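tenton-pouch-packing: README and shopping notes

Hi! I keep this file next to the data so that whoever plans the next station (probably Salamatu, maybe me again) doesn't have to dig through my email. It's half data card, half budget diary, and the budget half is longer than I meant it to be.

What's in the folder

Two-arm recordings of packing and handling small soft bags on a tabletop, 803 episodes so far. Each episode has the head view, the wrist views, joint positions and a one-line task note. The notes are typed by hand, mostly by Rostam Bahrami and me, so spelling wanders. Search for "pouch" and "bag" both, please!

What we spent, and what I'd spend next time

The arms ate most of the first budget and I have no regrets there. What I got wrong was everything hanging off them. I put cables down as "misc" and then had to go back to Naa Zakaria for more money, which was not a fun email to write (she was very nice about it). Give cables their own line. Price the long ones, get spares, and add clips and sleeves while you're at it.
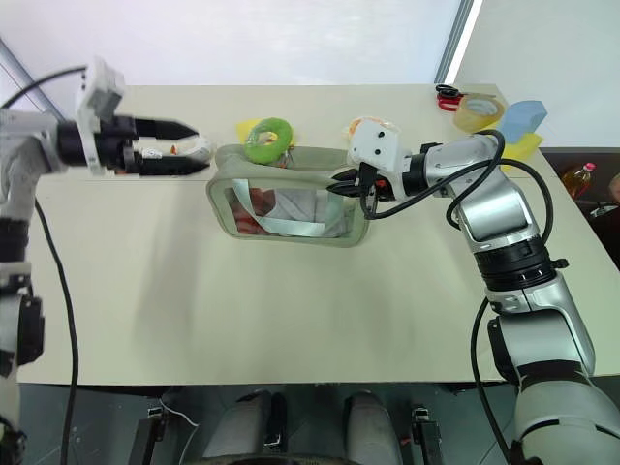
Fingers are the other thing. I'd order 2 extra sets per station up front. Ludivport quoted us $1,744 for a bundle with fingers, pads and a mounting kit, and I sat on it until August hoping for something cheaper – don't do that, the quote ran out and we had to start over. Groststead will sell pads alone, so ask them too if that's all you need.

The props are almost free by comparison. Sponges, tape, scissors, clear pouches, little toys, that kind of stuff. I used to buy them out of pocket and then forget to claim it, so now there's a small props line and Augustina Nutsugah signs off on it. I'd still spend a bit more here than feels necessary, mainly on bags. Clear vinyl, coated fabric, zippers, straps, frosted windows – they all ask something different of the fingers, and a new bag is a very cheap way to get variety compared with a new anything else.

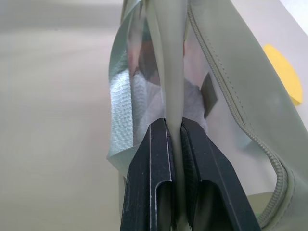 Still to decide

- Second station: same arms again, or wait for the Kpodo bench trial to finish? I lean toward same arms, if only for the shared spares.
- Wrist cameras: Abdul-Rahman Quartey wants one spare per arm. I think he's right, it's just not in the current sheet.
- Storage drives: we're fine for now, but please look at the folder size before you promise anybody more episodes.

Prices are in the budget sheet under "station 2 draft". Mine are before shipping!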